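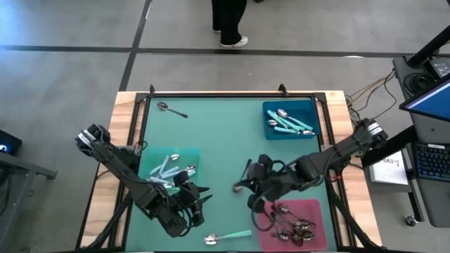

Tapis bleu-vert, bacs en plastique et cuillère argentée.

Tapis de travail Fernora : essai sur trois mois

Le tapis Fernora est vendu en rouleau ou en découpe. L'exemplaire testé mesure 145 cm sur 90, épaisseur 3 mm, surface grainée, dos lisse. Il a remplacé un revêtement Cosus posé deux ans plus tôt, dont les angles avaient fini par se relever. Usage prévu : tri de petites pièces, collage léger, coupe au cutter, un peu de soudure en bout de table.

Mise en place

Le tapis est livré roulé, face grainée à l'intérieur. La notice demande un repos à plat de 10 heures avant pose. En pratique, un des petits côtés gardait encore une courbure nette le lendemain matin ; il a fallu le lester une nuit supplémentaire. La découpe au cutter se fait en deux passes contre une règle métallique. En une seule passe, le bord bave du côté du dos et la cote n'est pas tenue.

Pas d'adhésif fourni. Sur un plateau en bois huilé, le tapis glisse légèrement dès qu'on tire une pièce lourde vers soi. Quatre points de double face mince suffisent à le bloquer. Éviter la colle néoprène : un essai sur une chute a laissé le dos gondolé.

Tenue à la coupe

Les incisions légères se referment correctement et ne s'accrochent pas au passage suivant. Les coupes appuyées restent visibles et retiennent la poussière. Sur ce point, le Cosus faisait mieux, au prix d'une surface plus dure qui émoussait les lames plus vite. Pour une coupe quotidienne, je conserverais une plaque dédiée par-dessus.

Chaleur et produits

Une panne de fer à souder posée par inadvertance a marqué la surface immédiatement. Le fabricant n'annonce d'ailleurs aucune résistance thermique, et il faut prendre cette absence au sérieux. L'alcool isopropylique ne laisse pas de trace. L'acétone ternit le grain au bout de quelques secondes. L'huile de coupe part à l'eau savonneuse, à condition de ne pas attendre la fin de semaine.

Confort d'usage

Le grain retient bien les vis et les rondelles, qui roulent moins que sur un stratifié nu. Il complique en revanche le ramassage des pièces très plates : un circlip ou une cale de réglage se prend mieux avec une pince fine. Le bruit des objets posés est nettement amorti. La teinte ne renvoie pas de reflet gênant sous un éclairage direct, et les pièces claires s'y repèrent vite. Les pièces oxydées ou noircies, moins.

Tadhg Buckley, qui utilise le même modèle chez Mukomside, me signale un léger retrait en longueur après un été près d'une baie vitrée. Je n'ai rien mesuré de tel, mais mon atelier est orienté au nord.

Points relevés

Pour : planéité correcte une fois détendu, bonne adhérence des petites pièces, nettoyage simple.
Contre : mémoire de forme au déballage, aucune fixation fournie, sensibilité à l'acétone et à la chaleur, odeur présente pendant la première semaine.

Le tapis reste en place pour l'instant. Je referai un relevé des cotes en juin, avec le Shaikh en 5 mm si le fournisseur le remet au catalogue.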